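Dratlow library to keep its doors open late through October

DRATLOW – Readers who like to do their browsing after supper will be pleased to hear that the Dratlow town library is keeping its longer evening hours, which were due to end on 13th August and will now carry on until the end of October.

The late opening began in the spring as a bit of a trial, and it has been a happy one. The library signed up 83 new cardholders over that stretch, a good many of them parents who work in Drilton and never used to make it back across the river before the lights went out. Evening loans came to 1105, counting the picture books, and the picture books went out faster than anything else on the shelves.

"People come in with their coats still on and say they're only stopping a minute, and then I find them an hour later in the armchair by the radiator with a stack of mysteries," said head librarian Yetunde Nwankwo, who has been at the front desk on most of those evenings herself and says she has rather come to love the quiet of them.

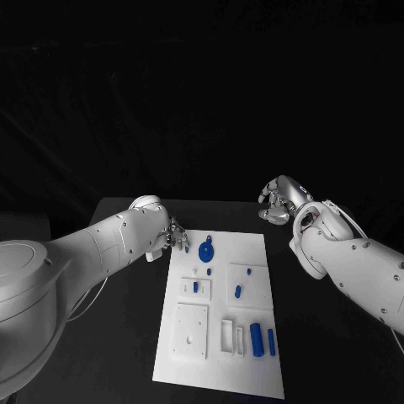
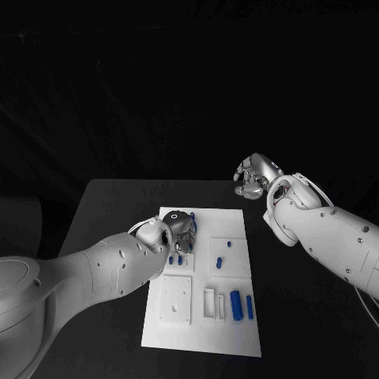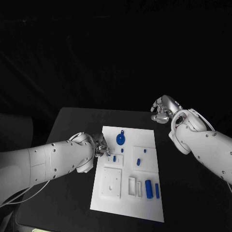 The extra hours are being paid for in part by the Oyelaran Fund, which also bought the large-print collection a couple of years back. That collection now runs to 72 titles, with more westerns promised (there has been a waiting list for the westerns, and a fairly lively one).

The Iltis Reading Circle will go on meeting in the upstairs room, and newcomers are very welcome whether or not they have finished the book. Tea is provided, and anyone who bakes is warmly encouraged to bring something along.

Borrowers should note that the parking lot behind the building still closes at its usual time, so evening visitors will want to leave their cars on the street. The book drop by the side door can be used at any hour.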